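Reltlow Hand Gripper, second version
Reviewed August 27, 2018

We bought two of these in July to collect grasping examples for a small learning project. You hold the gripper, do the task by hand, and the camera on it records what the fingers do. The recordings go to training afterward. We have used ours on 61 objects so far and have kept 3000 clips.

Setup took 30 minutes, most of it spent on the Bamis software, which wants its own folder layout and complains if you rename anything. The printed guide skips the calibration step. Clesurar, the shop we ordered from, sent the missing page when we asked.

The linkage is the best part. It runs on brass pivots and the fingers close evenly, with little side play. I had trouble with the old Bjarnason model, where one side always lagged and we threw out a lot of clips for it.
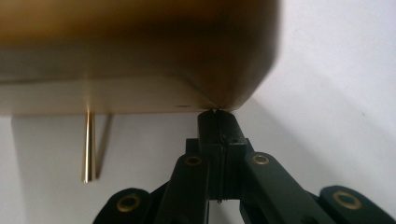
Fingertip against the rounded corner of a glossy block, with the brass rod to the left.

Close work is the weak spot. Large shiny things near the lens come out blurred, and a big object can fill the top half of the view. For our purposes the fingertip matters most, so we keep these clips, but anyone who needs surface detail should test first.

The grip gets tiring. After 80 clips in one sitting my hand was sore and my closing speed had changed, and that shows up in the data. We now swap people sooner.

Spare fingers are sold only in pairs. The case is too tight for the cable.

Four out of five. I would buy the same version again for tabletop work.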